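Laimutė Šimkus had put the kettle on before I'd found the right door, and by the time I had my coat off she was already talking about fixtures. She looks after the working rules for the computer dismantling and assembly cells at Brorkden, and she has the happy manner of somebody who has been waiting for a visitor to ask. Her colleague Joscha Frerichs, who programs the arms and has to live by whatever she writes down, joined us with his own mug and a packet of ginger biscuits.

We talked beside one of the cells, with a desktop tower lying open on the slats. 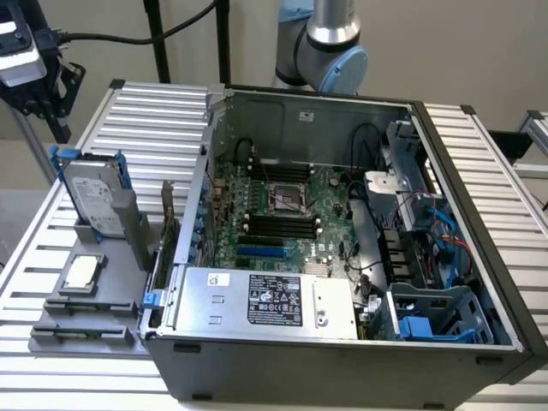
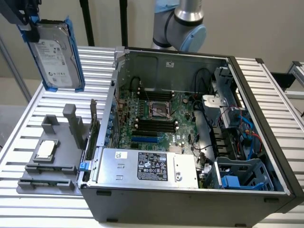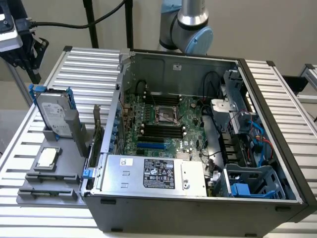 ## A place for every part

The rules run to 18 pages, and I had expected the first of them to be about speed or force, or about keeping people's fingers out of the way. Those are all in there, and Laimutė would like me to say so. But page one is about where things go.

"Every part that can leave the case has a home, and the home is written down before anybody writes a line of program," she told me. "The processor has its pocket. The drive has its holder and stands up in it. The memory has its long slots. If somebody brings me a new machine and says they'll find somewhere to put the card, I send them away again – nicely, I hope, but I do send them away."

Joscha agreed about the nicely, more or less. When he came over from Foltstead he was used to flat trays, the sort you might keep cutlery in, and he thought the grey fixtures were a lot of fuss. He changed his mind over the hard drives. A drive that lies flat on a tray has to be picked up by its broad face or pinched at the edges, and he never much liked either. A drive that stands upright in its blue carrier offers the gripper something sensible to take hold of.

"And you can see it from across the room," he said. "I'm often across the room. I like to look up and know where the drive is without walking over."

## The bit with the pins

The longest section of the rules, and the one that has been rewritten most often, concerns the processor socket. Anyone who has built a computer at home will know the small flutter of nerves that comes with an uncovered socket, with all its fine contacts open to the air and to whatever you happen to be holding above it. Laimutė's rule is that while a socket is open, the arm may not carry anything across it unless that thing is the processor itself.

"So the drive goes round," she said, drawing a long curve in the air with her biscuit. "The card goes round. It costs a little time on every trip and people have complained to me about it, and I've listened to them, I really have, and the drive still goes round."

I asked how much time. Joscha had measured it, naturally. On the programs he'd looked at, the detour added 2 seconds to a move, and he has stopped grumbling about it. He used to send her charts.

There is a companion rule for people. Hands stay out of the cell while the arm has power to move, and if an open socket needs looking at, you stop the cell properly, lean in with a torch and leave your sleeves rolled up. The sleeves were added after a cardigan incident at the old building, which Laimutė described with great feeling and asked me not to write about in detail. I will only say that it was her cardigan.

## Cables are nobody's friend

Loose cables came up again and again over the afternoon. A board or a drive is stiff and stays the shape you expect. A cable does as it pleases, and it will lie one way in one tower and quite another way in the next, even when the two are the same model.

The present rule asks for a fresh look before each reach into the case. The program may not rely on where a cable was the last time, even if the last time was a moment ago. If the way in isn't clear, the arm backs out along the path it came by and waits for a person. It mustn't nudge the cable aside to see what happens.

"I did want to nudge," Joscha admitted. "It's what I'd do with my own hand, you'd just push the thing over with a knuckle. But I can feel when it's caught on something, and I stop. I wouldn't promise you the same of a gripper on a Friday-afternoon program."

The wording came partly from a set of notes by the Yadav workshop, with whom they swap drafts, and partly from Laimutė's own log of stoppages. She had 43 entries in it when she sat down to write the current version, and she went through them one by one at her kitchen table, with the cat on the ones she'd finished. Cables featured in a great many. She showed me a page of the log, and I was rather taken with it: short entries in several people's handwriting, all saying plainly what the arm had been doing and what it had met.

## Who may change what

I had wondered whether rules like these ever get in the way of good ideas, and I put it to them both as politely as I could. Joscha laughed and looked at Laimutė, who poured more tea.

Her answer was that anyone may suggest a change and 2 people must sign it, one who writes programs and one who doesn't. The second person is the part she cares about most. A programmer reading another programmer's change will nod along at things that ought to be explained, whereas someone from the bench will ask what happens if the drive isn't seated, or which way up the card is meant to be.

"Pulik was the one that taught us that," she said. Pulik was an earlier project of theirs, a smaller cell for laptops, and its rules were written entirely by the people who programmed it. "Very clever rules. I couldn't follow a page of them, and I was supposed to be training people from them!"

These days a new starter gets the whole document on the first morning, with a pencil, and is asked to mark every sentence that has to be read twice. The marks go to Laimutė, and she rewrites those sentences before the next person arrives. Joscha's own copy is still in her drawer. She fetched it out for me, and it was extremely well marked.

## Still to be settled

A few things remain open. They haven't agreed on how a removed part should be labelled while it waits in the fixture, or whether it needs a label at all when it will be going back into the same case. Joscha thinks a part that has a home doesn't need a name tag. Laimutė is thinking about the evening when somebody stops halfway through, goes home, and a different person comes in at eight.

The next version is due in November. I asked if I might have a copy when it's ready, and she said certainly, and that it would come with a pencil.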